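Octavio Núñez builds his robot arm at one end of a shared workshop in Ramcombe, and most of his evenings go on the gripper. He calls the project Narnuleo. "The arm was the easy bit," he says. "You can buy motors. Picking up something soft is another matter."

He tries each grasp in simulation before the real arm moves. "I did 64 runs one evening and kept 47," he says. "The rest I threw out — bad approach angle." 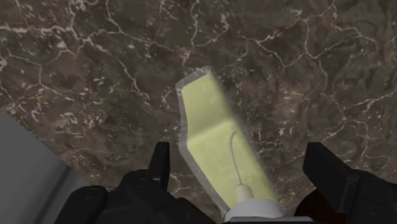
The squeeze force still bothers him. "Too little and it slips. Too much and you've emptied the thing on the bench. I've got six settings and I only trust two of them."

Eulalia Pereyra, who shares the bench, wired the arm's power supply and wants a proper stop button fitted before September. Núñez agrees, though he hasn't ordered one. "The wrist cable comes first," he says. "It catches every time the arm turns left."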